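Flimden puts its puzzle block set on open release

By the Flimden press desk
Dec 5, 2020
Last updated 09:40

Flimden, the puzzle workshop in Clalberg, is delighted to release the Elen blocks, a set of chunky shapes and a base to fit them into. The drawings are free for schools, libraries and anyone at home with a bit of patience!

The idea is simple and, we think, rather lovely. A thick square base in red has a hollow cut into its top, and the coloured blocks have to find their way in. Some shapes look easy until you try to turn them the right way up. The green arch, with its flat top and two stubby legs, has been a favourite in the workshop since July.
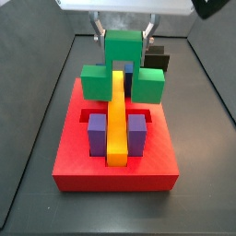
It was the base that won people over at our open day, one visitor telling us that her two boys had argued happily over it right through lunch and would not hear of going home. We heard plenty more like that, and a fair few grumbles about the harder shapes too (quite right, they are hard).

The set grew out of a run of 3000 trial pieces, shared out among 395 households who sent back notes, sketches and some very firm opinions. Sharp edges were a worry early on, and so was size, so the blocks became bigger and simpler. We kept the colours plain and bold, with green, blue, black and yellow in the mix alongside the red base.

Then there are the zigzags. Stood on end, one of these makes a little bridge with a foot sticking out, and working out which way it lies down is half the fun.
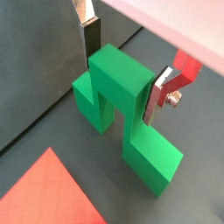
Olatunji wrote in to say that the S shape took the whole family an evening, and asked if we would please make a harder one. We are working on it, and four new shapes should follow once they have been properly tried out.

The drawings and a short guide for teachers can be had from the Flimden workshop in Clalberg.

4 comments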